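Asmaa Berrada
October 2020

I started badminton again at 36, after 18 years without it. A small thread for other late returners.

1/ Play with someone patient. In Surkmont I found Kamel, who is much better than me and never sighs.

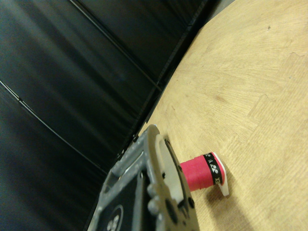 A small roll on the table.

2/ Your old grip habits come back before your legs do. Mine were bad ones. I was holding the racket like a frying pan.
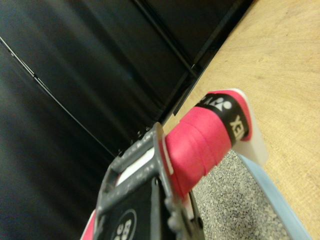

3/ Go early. The hall in Nevberg has few people before nine, and you can miss the shuttle in peace.

4/ My longest rally so far is 143 shots, very slow ones. Kamel counted, I was only breathing.

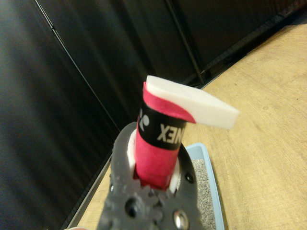
5/ Stretch your calves the same evening. I forgot it once, and the stairs at home were a serious matter.

If you play near Sallell, please write to me. We need two more for doubles.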